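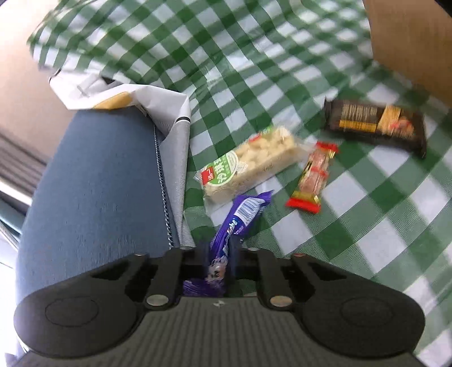 Household Guidance Sheet: Care of Table Linen and Dry Storage of Packaged Food

Issued by the Dikstead Residents' Advice Service. Enquiries may be addressed to Adhiambo Langat at the Hivport office, which is open from nine in the morning.

Tenants and householders are advised to read the whole sheet before treating any cloth that is old or has been handed down. The methods given are suitable for cotton and for cotton and polyester mixtures. Linen may be washed in the same way but should be ironed while noticeably damp. Wipe-clean cloths are covered under a separate heading.

## Washing checked and coloured cloths

Woven checks, such as green and white, generally hold their colour well. Printed checks are less dependable. To test a new cloth, wet one corner, press it between two pieces of white kitchen paper and leave it for ten minutes. If colour appears on the paper, wash the cloth separately until the water runs clear.

1. Shake the cloth out of doors and brush off any dried crumbs.
2. Treat stains before washing. Heat will set most food stains.
3. Wash at 40 degrees with a detergent intended for colours. Bleach must not be used on any cloth with a coloured pattern.
4. Remove the cloth promptly and pull it square by the corners, working with a second person if the cloth is large.
5. Dry on a line, folded over by a hand's width and pegged at the fold.

A standard cloth of 70 by 108 inches should be given a load to itself in a small machine. Overfilling leaves creases that are difficult to iron out.

## Common stains

**Chocolate.** Lift off the excess with the back of a knife. Rinse from the reverse side with cold water, then work in a little liquid detergent and leave for half an hour.

**Boiled sweets and toffee.** Harden with ice wrapped in a bag, crack away what will come, and soak the remainder in warm water.

**Tea and coffee.** Rinse at once in cool water. Older marks may require an overnight soak in an oxygen-based stain remover that is marked safe for colours.

**Candle wax.** Scrape when hard. Place brown paper on both sides and press with a warm iron, changing the paper as it takes up the wax.

**Cooking oil.** Cover with cornflour for one hour, brush off, and apply washing-up liquid before the normal wash.

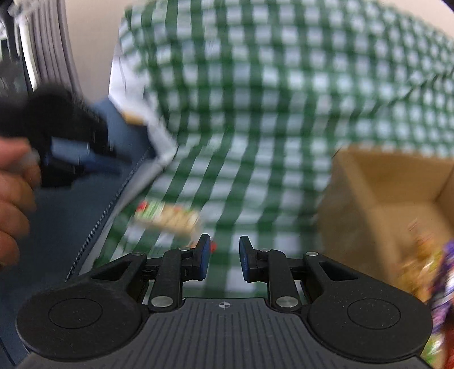
## Keeping a cloth flat and in place

Cloths which slide are a frequent cause of spilt drinks. A felt underlay, cut slightly smaller than the table top, will hold most cloths steady. Clips are suitable for garden use. Weights sewn into the hem should be removed before machine washing.

For a square table measuring 36 inches across, allow a drop of between eight and ten inches on each side. In homes with small children a shorter drop is recommended.

## Wipe-clean cloths

Wipe with a soft cloth and warm soapy water. Scouring powder dulls the surface. These cloths should be stored rolled on a cardboard tube, as folds become permanent and will in time crack.

## Storing packaged snacks and biscuits

Keep wrapped bars, sweets and biscuits in a lidded tin or box away from the cooker and any hot pipes. Place new purchases at the back and bring older items forward. Opened packets should be folded over, clipped and used first. Strongly scented items, including mint sweets, are best kept apart from plain biscuits.

Shelves should be emptied and wiped down each June. Any sign of moths or beetles should be reported to the Hivport office before new food is put away.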